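Nistberg Manipulation Software
Thread, November

1/ Release notes for the perception and grasp planning stack are now available to partner groups. This thread summarizes the changes that affect anyone running the two-finger tool in home settings.

2/ The main change concerns time alignment. Earlier versions matched each wrist image to the nearest gripper width reading. During fast wrist motion, that pairing could be one reading off. The new version interpolates between readings and stores the estimated offset with every recording.

3/ Soft objects were the reason for this work. A plush toy continues to deform after the fingertips meet it, and a small timing error changes where the planner believes contact began. Rigid objects hide the same error.
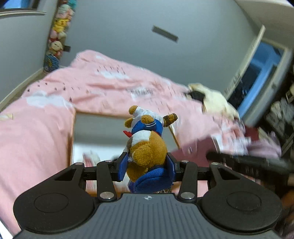 Posted by Carola Ostermann for the Nistberg software group · 4:10 p.m. · 3 replies

4/ The grasp above, with the pads against the sides of the toy and the background blurred by motion, belongs to a class the old tracker handled poorly. It looked for features across the full image and lost most of them on the bedding. The new tracker weights regions by sharpness and masks the gripper before estimating camera motion.

5/ Reflective surfaces receive separate treatment. Features on anything that behaves like a mirror can pull the pose estimate in the wrong direction. Lutz Weidemann has added a consistency check that drops such features when they disagree with the inertial data.

6/ We tested the release on 300 recordings of soft-object handling. The pipeline produced a complete trajectory for 299. The remaining recording fails at initialization and has been attached to the open ticket. Please do not close that ticket on the basis of a local fix.

7/ The planner now accepts a width target together with a closing speed limit. The previous single "grip" command remains available through the next release and will then be removed. Kalliopi Vlachopoulos maintains the migration script. Configurations written for Kolev controllers need one manual edit, described in the script header.

8/ Known issue: replay in the Sturkden viewer can stall on sessions with more than 160 segments. Splitting the session before import avoids the stall. A correction is under review.

9/ Calibration files from the previous version are still valid and do not need to be regenerated. Questions on calibration should go to Hartmut Schmieder, and questions on the planner interface to the shared tracker under the label "width-target".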